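Making a travel journal with very little water

June 28, 2025

Hello again to everyone who reads my small corner. Since last September I am trying to finish one handmade journal, and this week I finally sewed the last section into the cover. I want to write down how I did it before I forget.

The paper is from Mansour. It is thin, a little cream, and it curls if you use too much water. I learned this in a sad way on the first page, where my blue sky became a kind of wave. After that I painted with an almost dry brush, and I let each layer rest for 17 minutes. I know this is a strange number. It is how long my tea needs until I can drink it.

For the map pages I used two inks from Laleo, the brown and the gray. The brown is lovely for roads. The gray is more difficult, it goes under the tape if you do not press the tape with your nail. I drew the old harbor of Morkdale from a print dated 1640, only the walls and the boats, and I left out all the small windows. 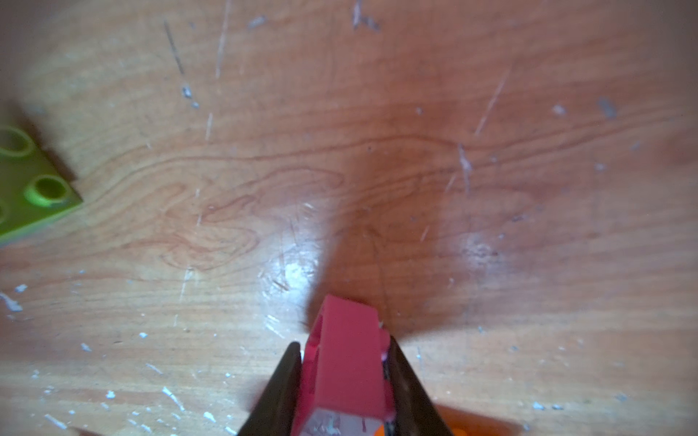
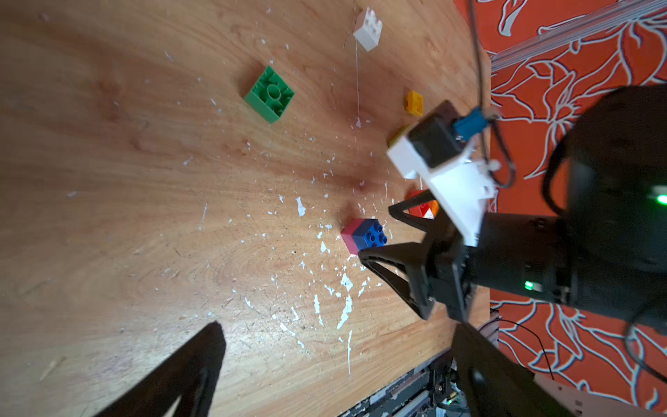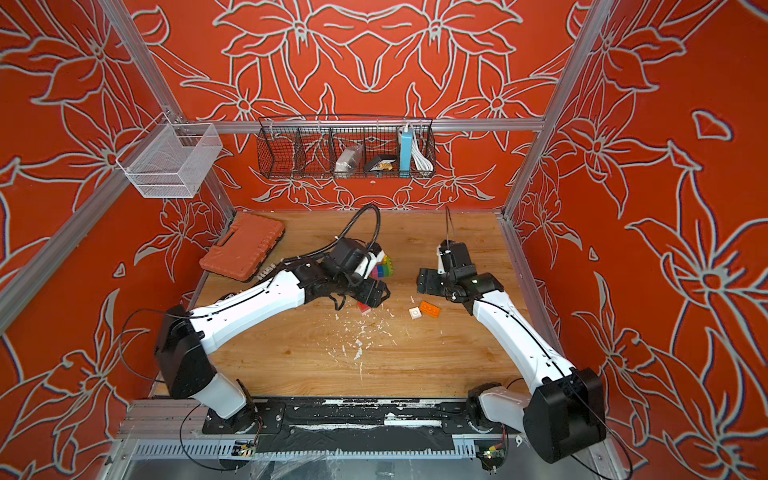
On the wooden table, all three.

The sewing I did with a simple long stitch. Please make the holes before you paint, and not after as I did, because the needle pulls the dry paint and small pieces fall off. I had to repair two pages with a colored pencil. If you look for it, you will find it near the fold, but my sister did not see it.

The cover is a piece of Darkard board with linen glued on top. I wanted a green linen and the shop had only a dull red, so it is red. Now I like it more than the green I imagined. For closing I put a cotton ribbon, and I burned the ends quickly with a candle so they stay neat.

I still have empty pages at the back. Maybe I will keep them for tickets and leaves, or try again the wavy sky, this time with gesso under it. If somebody has used gesso on such thin paper, please write to me in the comments, I would like to know if the page becomes too stiff to turn.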